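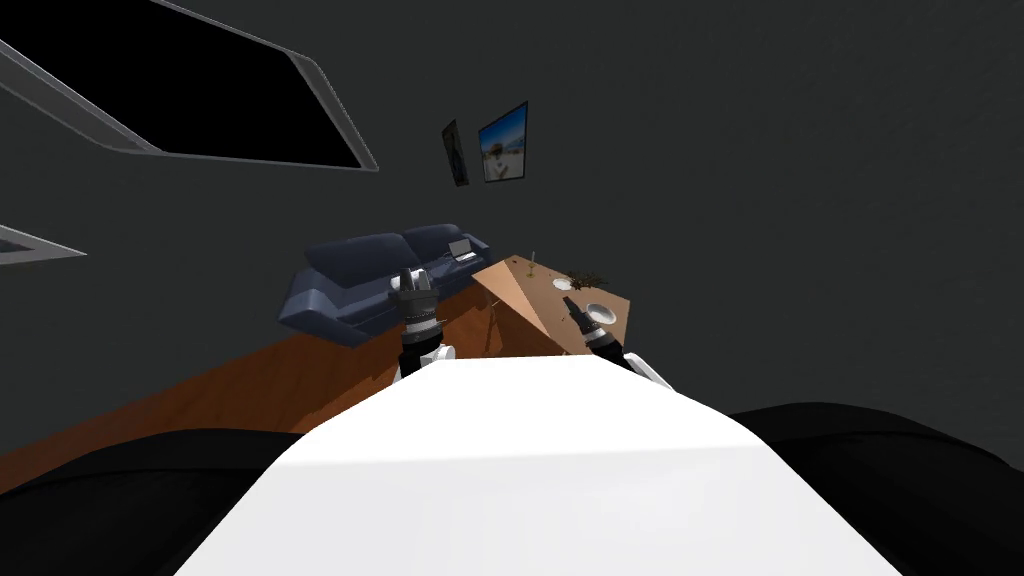 Wanting Zeng wrote back after her first week with the plans that the arms were the easy part, and that she wished the page had said more about the simulator before she cut anything. She was right, so the order of this page has changed.

Rarkstead Two-Arm Home Build, Plan Set and Parts Kit

Rarkstead is a white-bodied robot with two arms and a gripper on each, meant for light work at table height. You build it yourself, at home or in a shared workshop. The kit covers the body shell, the arm links, the joints and the grippers. You supply the computer, the bench and the evenings.

Start in the simulator

The plan set comes with a simulated living room: a couch, a wooden table, a bowl and a dish on the table, a wood floor. The view is from behind the body, looking out over both arms. Reaching for the bowl is the first exercise. Do it with the right arm before you try the left.

The room can look tilted when you load it. Camera roll is set in the view file, separately from the robot, and you can change it or leave it. It has no effect on how the arms move.

Run the table exercise until you are happy with the joint limits, then copy those limits into the controller settings. Arsalan Mughal skipped this on his build and bent a wrist link against his own bench -- the replacement is in the spares list below.

What is in the box

Body shell, white, in two halves
Left and right arm links
Wrist joints, black
Two grippers, assembled
Wiring loom, labeled at both ends
Fastener bag
Printed plans and simulator download card

Not in the box: power supply, computer, stand, hand tools.

Specifications

Shipping weight: 13 kg
Reach, shoulder to gripper tip: 655 mm
Body shell width: 447 mm
Joints per arm: 6

Space and tools

A bench you can leave set up is best. The shell halves have to sit overnight after gluing, and the loom is hard to pack away half done. Hex keys, a small torque driver and a multimeter will get you through. The shared workshop in Isville has a bench booked for Rarkstead builders on Saturdays; ask for Jinfeng Tian.

Spares

Wrist link, left or right
Gripper tips, pair
Joint cover
Loom, complete

Spares ship separately from kits. Put your kit number on the order, as the early wrist links used a different screw.

Changes to this page

2 May 2020 -- simulator section moved ahead of the parts list. Torque values for the shoulder bolts are now in the printed plans only.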